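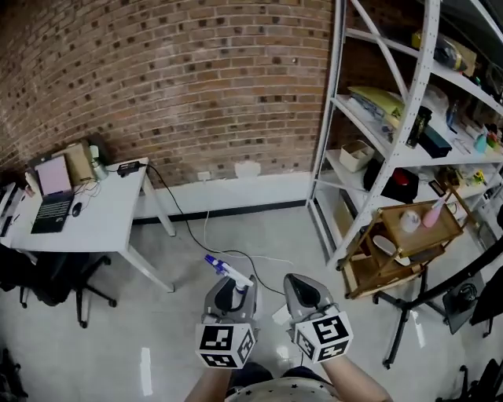
Section 2: Getting the wall ready

I'll start with the wall, since the Birkero trellis kit is only as good as whatever you screw it to. I put mine up on the back wall of the garden room at Asstead, and I've since done two more for neighbours, so most of what follows comes from getting it wrong first. The printed leaflet in the box gives the wall four lines and then rushes on to the brackets. You'll want to spend longer on it than that. Red-brown brick with a white skirting strip along the bottom is a perfectly good wall for this, but measure up from the top of the skirting and not from the floor, or your bottom rail will end up sitting on it. A spray bottle with a trigger head is the one thing I'd add to the tool list. Fill it with plain water and keep it handy for the whole job.

What you need for this section

The drilling template (folded inside the lid, easy to throw away)
Pencil and a long spirit level
Masking tape
Hammer drill with the masonry bit from the small bag
Stiff brush, dustpan, an old towel
Spray bottle of water

1. Brush the wall down. Go over the whole patch where the trellis will hang, and a bit beyond it. Mine had years of old cobweb in the joints and a surprising amount of loose sand. Mist it lightly first and the dust stays put instead of going up your nose.

2. Check the mortar. Run a key or an old screwdriver along the joints. If it scratches a little, fine. If it crumbles out in a heap, stop and get the joints sorted before you go any further, and give the new mortar as long as the bag says.

3. Tape up the template. It's printed for the wide version of the kit, so if you've bought the narrow one (sold as the Satine, same box, different label) fold it along the dotted line. I missed the dotted line completely the first time and drilled two holes I didn't need. They're behind the jasmine now.

4. Level it. Put the spirit level on the template's top line, not on a row of bricks. Bricks wander! My wall drops quite noticeably towards the door and I'd never spotted it in all the time I'd been looking at it.

5. Mark the holes. There are 12 for the wide kit. Press the pencil right through the paper and then take the template down before drilling. The leaflet says you can drill through it, and you can, but it wraps itself round the bit.

Note: if a mark lands on a joint, shift it up or down into the brick. The brackets have a slot in them and will take up to 20 mm of movement either way. Move the whole row by the same amount if you can bear to, it looks much tidier.

6. Drill. Start slowly with the hammer action off until the bit has made itself a little seat, then switch the hammer on. Keep going until the tape marker on the bit touches the wall. Lay the towel along the floor underneath, particularly if you've got shiny tiles, as brick grit scratches them and gets trodden everywhere.

CAUTION: Wear goggles. Check for cables and pipes with a detector before you drill, especially directly above or below a socket. And unplug the drill when you change bits — I know, I know, but do it.

7. Clean out the holes. Blow-outs with a bicycle pump work well. Stand to one side and keep the goggles on. If you leave dust in there the plugs go in halfway and then sulk.

8. Push the plugs in. They should need a few taps with a hammer and finish flush. If one slides in with no effort at all, the hole is too wide. There are fatter plugs in the spares bag (part 882, the grey ones) and they've rescued me more than once.

Fixing the brackets

9. Lay all the brackets out on the floor in order before you pick up a screwdriver. The ones with the lip go along the bottom and carry the weight. The flat ones go everywhere else. They look almost the same in poor light, so check each one with your thumb.

10. Screw the bottom row on first, only finger-tight plus half a turn. Offer up the bottom rail, see that it sits in every lip, and then tighten. Doing it the other way round means undoing the lot, which is how I spent most of one wet afternoon in March.

11. Add the upper rows in the same way. Don't use a power driver for the last bit. The screws are quite soft and the heads chew up.

12. Give each bracket a good pull. Nothing should creak or shift. If something does, take that bracket off and go back to step 8.

Note: the older kits came with a rubber washer for behind each bracket. Newer ones don't have it, and the Sitthichai forum (very helpful, slightly obsessive) reckons you should buy some separately for outside walls. I haven't bothered indoors.

Before you hang the panels

Brush the wall down again, then wipe over the brackets with a barely damp cloth. Sweep the floor before you mop it, otherwise you're just making a thin red paste.

If you're planning on climbers, now is the time to put the troughs in place too. They slide under the bottom rail with a finger's width to spare and are a real nuisance to get in once the panels are on. Leave them empty for now. A full trough is far too heavy to shuffle along if you find you're out by a bit, and you will be out by a bit.

Panels are in Section 3. You'll need a second pair of hands for those.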